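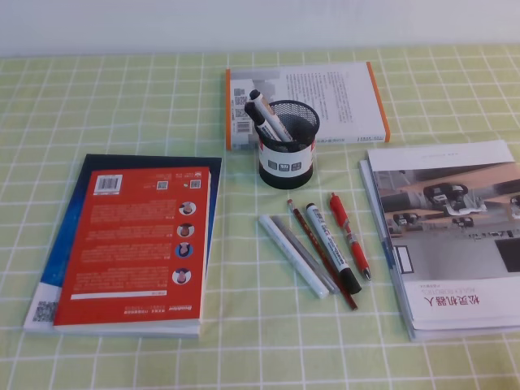 Books and writing tools on a green tablecloth.

The Office of Lost Correspondence at Larent received 242 letters in August. Under the rules of the Office, each was to be read once, entered in the register, and returned to its sender. Damilola Omoregie, Second Clerk, had observed the rules for ten years.

Letter 241 was addressed to the harbor at Cantero. The harbor had been filled in before she was born. The writer asked whether the boats were well and requested a reply at the harbor's convenience.
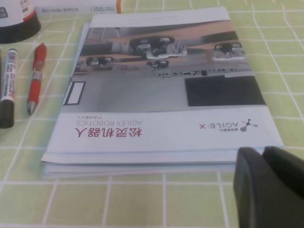 The Second Clerk entered the letter and prepared the return slip. She did not attach it. At 5 p.m. the First Clerk inquired as to the delay and was informed that the matter was under review.

The reply was dispatched that evening on official paper. It stated that the boats were well, that the water was calm, and that further inquiries would be received at the Larent office, second floor, during regular hours.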